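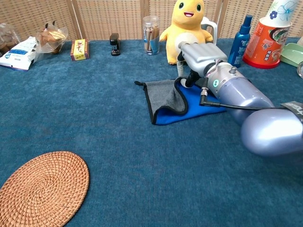 Grey and blue cloth, part way through a fold, coaster bottom left

Coldale Table Cloths – readme

Pictures of cloths being folded on a small table top covered in blue carpet. 205 folders, one per cloth per go. More than 3,000 pictures all in.

What's on the table
Cloth in the middle, always. Grey one side and royal blue the other for this set, black hem on the grey. Coaster (woven rattan, round) near the front. Back row changes – snack bags, bag of cookies or bread, stapler, small yellow box, lidded jar of sticks or pencils. Folding screen behind.

Labels
flat / part / folded / bunched. One word per picture. If a corner is up but the rest is lying flat its "part". Kenneth did folders 1 to 60, Divina the rest, so expect a bit of drift on "bunched".

Known problems
Blue cloth side on blue carpet is hard to outline. Edges in 18 folders are rough, redo pending.
Back row is not labeled seperately. Don't use it for counting.

Changes
9/17/18 – coaster outlines added, two double folders taken out

Questions to Imelda Marquez at Grukell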